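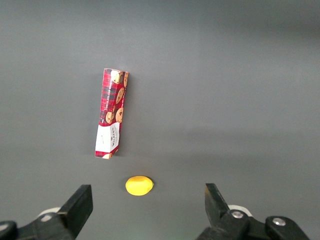

Visit report: Kirkegaard Wildlife Rehabilitation Station, open day
By Jytte Ingvarsson
April
Reading time: 3 min

Kirkegaard opens its buildings to outside visitors once a year, during the gap between the winter intake and the first fledglings. I went with the second group, at 10:30 a.m. Ilona Szabó, who manages the clinic, led the tour.

The station sits on 9 acres of former pasture. Last year it admitted 554 animals, of which 444 were birds. Most of the remainder were hedgehogs and hares. Intake is by phone appointment except for road casualties, which are accepted at the side door at any hour.

Intake and triage

Each arrival gets a paper card and a record in Borusix, the case software the station switched to two winters ago. The card stays on the cage. Szabó said the software is adequate for weights and medication but poor at handling transfers, so anything sent on to another center is also logged in a ledger. Weights are taken on arrival, again after rehydration, and then every morning before feeding.

Triage is a single room with a heated cabinet, an oxygen line and one exam table. Lighting can be dimmed from outside the door. Visitors were kept behind the glass, and the cabinet was covered while we were there.

Wards

Birds and mammals are housed in separate wings with separate air handling. The bird wing was rebuilt after a mold problem in the old ceiling. Surfaces are now washable to head height, floor drains have been added in both corridors, and perches are changed between patients.

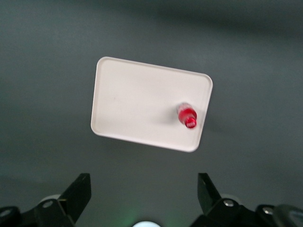

Feed is prepared once in the early morning and once at 4 p.m. Portions are weighed by species and body weight, and leftovers are weighed again so that actual intake can be entered on the card. Insect-eaters are fed far more often, by a rota pinned up outside the ward. The station spends more on mealworms than on electricity, which surprised several people in our group.

Flight enclosures

Three outdoor enclosures are in use. The longest, paid for by a bequest and known to staff as Hararov, runs 113 feet and has a bend halfway, so a raptor has to turn under power before it can be passed for release. Netting is double-layered with a gap to keep predators off. One post on the north side had shifted over the winter and was braced with timber — repair is scheduled before the summer birds move out.

We did not enter. A buzzard was under assessment, and we watched it for a few minutes through a slot in the screening.

Costs and releases

Heating remains the largest fixed cost after wages. A quote from Torkik for a heat pump in the mammal wing is under review. Szabó gave a release rate of a little over half, counting only animals that survive the first day, and noted that stations calculate this figure differently.

Gifts of clean towels are accepted at the gate. Bread is not. The tour took 90 minutes and parking was on grass.

Recent items
Netting repairs: what to check after a hard winter
Moving a hedgehog: box, heat, phone call
Visit report: a seabird washing unit
Keeping paper records alongside case software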